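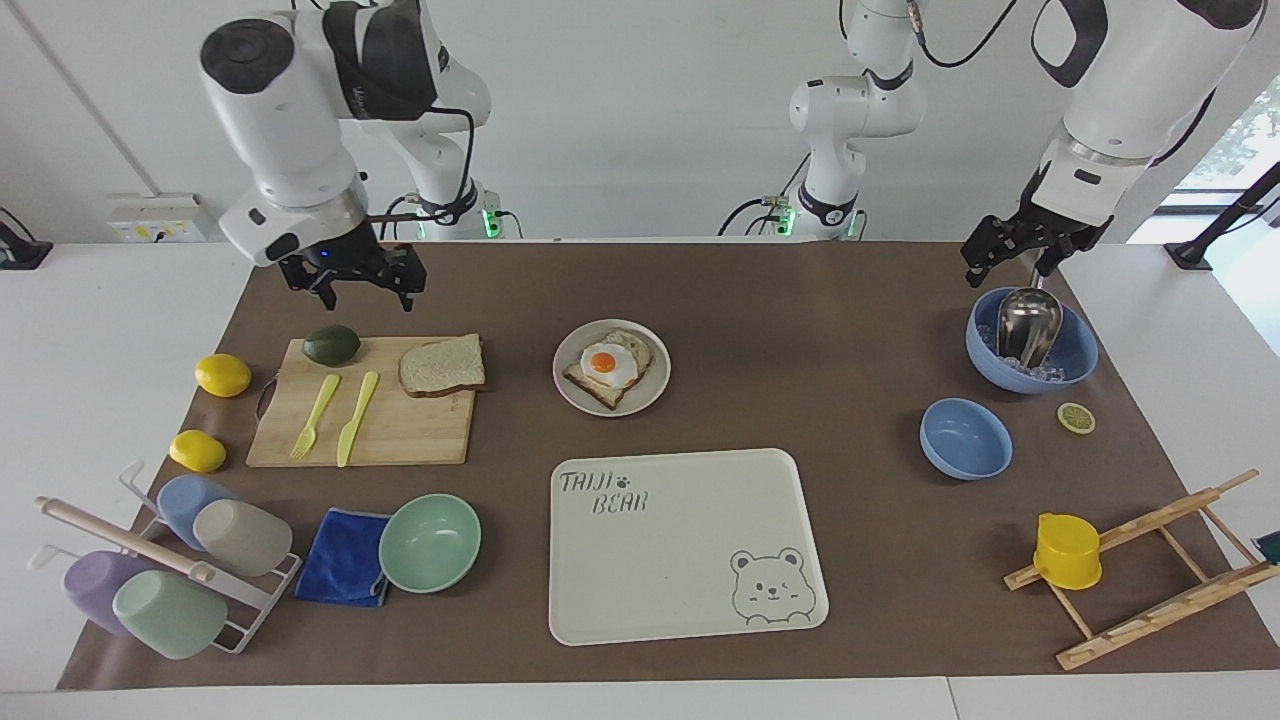 Why do we plan for both arms together instead of one at a time? Two arms planned separately will each find a perfectly good path, and those paths can run right through each other.

So this week we're in joint space for the pair. I know, the search gets big fast — 17 numbers per state in the Larkico setup once you add the grippers and the clock. Don't panic! The sampler in the Siltley package does the heavy lifting, and you only write the collision check and the cost.

Try one small job first: left gripper goes for the scoop in the blue bowl, right one for the bread on the cutting board. Cap the sampler at 2000 nodes. If it fails, look at your padding before you touch the cap (mine was way too fat the first time, and I lost an evening to it).

Read the Jorberg notes up to page 24 before Tuesday. Skip the proofs.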